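Paper: Where It Comes From and Where It Goes
A guide for younger readers from the Hendport Museum of Making
Written by Noémi Szalai, Learning Department

Paper is used in every school, shop and home. We write on it, wrap parcels in it, blow our noses on it and throw a great deal of it away. This guide explains what paper is, how it was made in the past, how it is made now and what happens to it after it has been used. Words that may be new are explained where they first appear.

What is paper?

If you tear a piece of paper slowly and look closely at the torn edge, you will see tiny hairs sticking out. These are called fibres. A fibre is a very thin thread, and the fibres in paper come from plants. All plants contain them. They help a stem to stand up straight and a tree trunk to hold up its branches.

A sheet of paper is a thin layer of fibres that have been mixed with water, spread out flat and dried. The fibres lie across one another in many directions. As the water leaves, they are drawn close together and they stick. Most of the strength of a plain sheet comes from this, and very little glue is needed.

Before paper

People wrote things down long before there was any paper. In some places they pressed marks into wet clay and let it harden. In others they wrote on strips of bamboo, on palm leaves, on bark or on pieces of silk. Clay tablets were heavy to carry and silk cost a great deal.

The people of ancient Egypt used papyrus. Papyrus is a tall plant that grows in shallow water. Its stem was cut into strips, and the strips were laid side by side with a second layer across them. The layers were then pressed until they joined. Our word "paper" comes from the word "papyrus", but the two are made in different ways. In papyrus the strips of stem stay whole. In paper the plant is broken down until only loose fibres are left.

In Europe, important books were often written on parchment, a material made from the skin of sheep, goats or calves. Parchment is very strong, and many parchment books can still be read today. One large book could need the skins of a whole flock.

The first papermakers

Paper was first made in China, around two thousand years ago. The early papermakers used bark, old rags, worn-out fishing nets and a plant called hemp. They soaked these and beat them until they became soft and soupy. This wet mixture is called pulp.

Knowledge of papermaking travelled slowly. It reached Korea and Japan, and it moved west through Central Asia to the cities of the Middle East and North Africa. From there it came to Spain and Italy, and later to the rest of Europe. The journey from China to England took more than a thousand years.

Rags and water mills

For hundreds of years, paper in Europe was made from rags. Old shirts, sheets and sails were collected and sold to paper mills. A mill is a building where materials are ground, beaten or made into something new. Most paper mills stood beside a river, where the moving water turned a large wheel. The wheel lifted heavy hammers and let them fall on the rags, over and over again, until the cloth had turned to pulp.

The town of Horwood once had a mill of this kind. It belonged to the Cherkaoui family and was known as the Cherkaoui Mill. The account books have been kept, and they show that on a busy day the workers could make over 300 sheets at a single vat. A vat is a large open tub. Children worked in the mill as well as adults. They cut the buttons from the rags and sorted the cloth into piles of fine and rough. It was dusty work, and the dust made some of them ill.

Three people usually worked at each vat. The first, called the vatman, dipped a mould into the pulp. A mould is a flat sieve in a wooden frame. When he lifted it, the water ran out through the sieve and the fibres stayed on top. He gave the mould a careful shake so that the fibres would lie evenly. The second worker, the coucher (say "coo-cher"), turned the wet sheet out on to a piece of woollen felt. The third, the layman, lifted the sheets away after they had been squeezed in a press. The sheets were then hung up in a loft to dry, in the same way that washing is hung on a line.

From rags to trees

As more people learned to read, more paper was needed for books and newspapers. There were not enough rags. Inventors in several countries looked for another source of fibre. Straw was tried, and so were nettles. In the nineteenth century, ways were found to make good pulp from wood, and paper became much cheaper.

Most new paper is still made from wood. Much of it comes from spruce, pine, birch and eucalyptus trees. Spruce and pine have long fibres that make strong paper, useful for sacks and boxes. Birch and eucalyptus have shorter fibres, and these give a smooth surface that is pleasant to write on. A papermaker will often mix the two.

How paper is made today

A modern paper mill is a very large place. The papermaking machine alone may be longer than a football pitch.

First, the bark is taken off the logs and the wood is cut into small chips. The chips are then turned into pulp. In one method they are ground up by machine. In another they are cooked with chemicals that remove lignin, the natural material that holds the fibres of a tree together. Paper that still has a lot of lignin in it turns yellow in sunlight. Leave a newspaper on a sunny window sill for a few weeks and you will see this for yourself.

Next, the pulp is washed. If the paper is to be white, the pulp is also bleached. Powdered chalk or clay may be added to make the surface smooth and to stop print showing through from the other side. Dyes may be added for coloured paper.

The pulp is now mixed with a great deal more water and poured on to a wide moving mesh. Water drains away through the mesh, just as it did through the vatman's mould. The wet paper passes between rollers that squeeze it, and then around hot cylinders that dry it. At the end of the machine it is wound on to an enormous reel. Later it is cut into smaller rolls or flat sheets.

Different papers for different work

Paper is made in many thicknesses. Tissue paper is so thin that light shines through it. Card is thick enough to stand up when folded. Cartridge paper, which is often used for drawing, has a slightly rough surface that holds pencil and paint well. Blotting paper is left soft so that it will soak up ink. Greaseproof paper is made from pulp that has been beaten for a very long time, and this closes up the tiny gaps through which fat would pass.

Large sheets are needed too. Dressmakers draw their patterns on them, architects use them for plans, and classrooms use them to cover tables or to make a group picture. Paper for this purpose is usually cut from a roll to the length required.

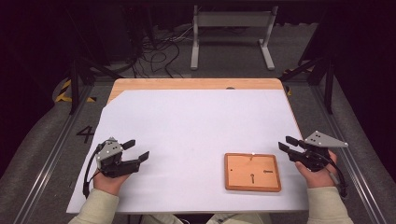 Why does paper go soft and weak when it gets wet?
Water gets in between the fibres and loosens the bonds that hold them together. The fibres can then slide apart, and the sheet tears easily. Kitchen paper and tea bags are treated with a special ingredient that helps them to stay in one piece when wet.

Using paper again

Used paper can be turned back into pulp. When it arrives at a recycling mill it is stirred with water in a very large tank. Staples, tape and bits of plastic are taken out. Air bubbles are then blown through the pulp. The ink sticks to the bubbles and rises to the top as a grey foam, and the foam is skimmed off. The clean pulp can be made into newspaper, egg boxes, cardboard and many other things.

Paper cannot be recycled for ever. The fibres become a little shorter and weaker each time, until they are too small to hold together. For this reason new fibre has to be added to the supply. Some paper should be kept out of the recycling bin altogether, including used tissues, greasy pizza boxes and shiny wrapping paper with a plastic coating. The rules differ from one area to another, so please check with your local council.

Making a sheet of your own

An adult should help with this activity.

Tear used writing paper into small pieces and leave it in a bowl of warm water overnight. The next day, mash it with a fork or a potato masher until no lumps remain. Pour the pulp into a washing-up bowl and add more water. Slide a flat sieve under the pulp, lift it out level and let it drip. Turn the sheet out on to a clean cloth, cover it with a second cloth and press down firmly with a sponge. Leave it to dry for a day or two before you peel it away. Do not pour leftover pulp down the sink, as it may block the drain.

Small petals, grass or bits of coloured thread can be added to the bowl before the sheet is lifted.

Seeing more at the museum

The Paper Room is in Gallery 14, on the lower floor. Visitors can see a vat and press from the Cherkaoui Mill, a set of moulds and a page from a ledger with the names of the Horwood rag sorters. The Dodora Collection of patterned papers is shown in the drawers along the far wall. Please open one drawer at a time. The lights in this room are kept low to protect the colours.

School groups should book before they visit. Materials for the papermaking activity are provided, and aprons can be borrowed at the desk.

Contact the Learning Department | © Hendport Museum of Making | Page last reviewed November 29, 2022 | Back to top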